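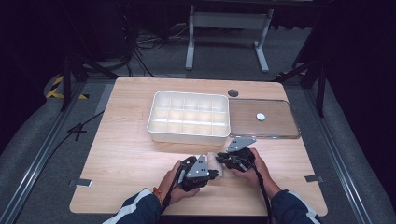 Cristóvão Neves wrote to me after my last post that I should have taken the store credit and gone home, because a fight over a washing machine costs more in gray hair than any washing machine is worth. He may well be right. I have thought about his message a good deal, mostly while sitting at the laundromat with a paperback, and I still think I'd do the same again.

For those of you who missed the beginning (and I do go on, so I can't blame you), we bought a Brevisa front loader from Covby for $995, and at the register I said yes to the Gronarum protection plan. I almost never say yes to those. But the old machine had died in the middle of a load of towels, I was tired, and the young man was so pleasant about it that I signed where he pointed and went to look at the vacuum cleaners.

The machine was lovely until it started to stop. It would fill, turn a little, think about things, and then sit there with the door locked and my husband's work shirts inside. The first technician replaced the door latch. The second one replaced the latch again, with the same kind of latch, and told me I was using too much soap. I was not using too much soap! I measure it with the little cap, I always have.

After the second visit Gronarum decided the machine wasn't worth repairing and sent me an offer of $581 in store credit. I read the letter twice at the kitchen counter and then went and got the plan out of the folder. It said "replacement with a comparable model or the original purchase price." There wasn't a word in it about taking something off for age. So I called, and was told that the machine had lost value, and I said I was sure it had, so have I, but where does it say that in the contract? The lady put me on hold. I had time to peel all the potatoes. 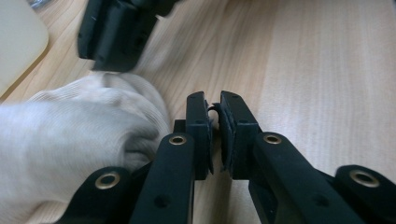
Page last changed: April, to add what happened with the second letter

It was Sotiris Tzavaras, from my old street, who told me to stop calling and start writing. He had been through something similar over a refrigerator from Vlachopoulos, and he said that on the phone you begin from the beginning every single time, with a new person who is very sorry. So I wrote a letter. One page, which if you know me is a small miracle. I put in the date we bought it, the two repair visits, the sentence from the plan copied out word for word, and the amount I wanted, and I gave them 10 business days to answer. I sent one to Gronarum and one to Covby, by certified mail, and kept the green slips in the folder with everything else.

Covby answered first. They said the plan wasn't theirs and I should contact Gronarum. Gronarum then answered that the figure of $581 had been a mistake and the correct one was $539, which made me laugh out loud in the driveway with the mailbox still open.

I wrote again, shorter this time and a bit less polite, and said that my next letter would go to the state insurance department and the attorney general's office. I had the forms printed and half filled in. The reply took nine days, and it was a check for the whole $995 - no explanation, no apology, only the check in a window envelope that I very nearly threw out with the coupons.

I haven't bought the new machine yet. My sister swears by a top loader, and I've been reading reviews until my eyes cross. If any of you have one you like, and it lets you open the door when you want to, please leave me a note in the comments. I'm at the laundromat again on Monday and will have plenty of time to read them.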